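Incidencia 1004 – Las barras se amontonan en un lado de la cubeta gris
Abierta por: Macarena Cordero. Asignada a: Bonifacio Villalobos. Prioridad: media (pedí alta). 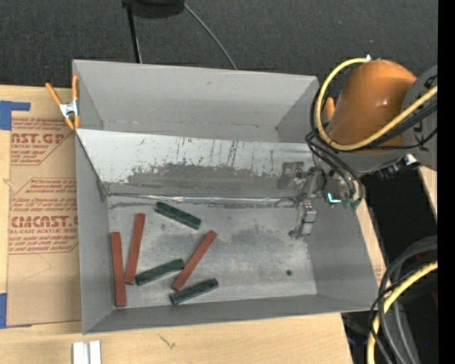

¿Se puede limpiar el panel metálico con estropajo?
Con paño y jabón neutro, y secándolo después. El estropajo deja rayas nuevas, y de rayas vamos servidos.

Macarena Cordero, sáb. 3 de septiembre
Las barras rojas y las verdes se van siempre a la izquierda. Las reparto por el fondo al empezar y al cabo de un rato tengo tertulia en una esquina y un desierto en la otra. La chapa inclinada de atrás está desgastada por abajo, con el borde de la zona oscura desconchado. ¿Será eso?

Bonifacio Villalobos
El desgaste es feo, pero no empuja a nadie. ¿Está nivelada la mesa? Pon una barra roja en el centro, levanta un poco la cubeta por la derecha y dime si resbala con nada.

Macarena Cordero
Resbala con nada. El nivel que me prestó Bit-na dice que la mesa cae 3 milímetros hacia la izquierda. La mesa dice que siempre ha sido así.

Bonifacio Villalobos
Calza las patas de ese lado. Cartón no, por favor, que ya cerramos una incidencia por cartón. En el almacén hay cuñas de goma Zuvex, segundo estante, detrás de las cosas que no son cuñas.

Macarena Cordero
Calzada. Las barras se quedan donde las dejo, incluso las verdes, que son más cortas y tenían peor carácter. Quedan las manchas del fondo: el cerco oscuro del centro no sale con jabón y hay un puntito verde hacia la derecha. Sospecho de la pintura de las barras, sin pruebas.

Natsumi Tsuchiya
El cerco se queda. En la cubeta vieja probamos un quitamanchas de Mohmand y acabamos con dos cercos. El punto, con la uña.

Macarena Cordero
Con la uña tampoco. Lo adopto.

Bonifacio Villalobos
Pido chapa de repuesto para octubre y cierro lo de la inclinación. Las cuñas no se devuelven al almacén – va por todos.

Estado: resuelta en parte. Pendiente: chapa trasera.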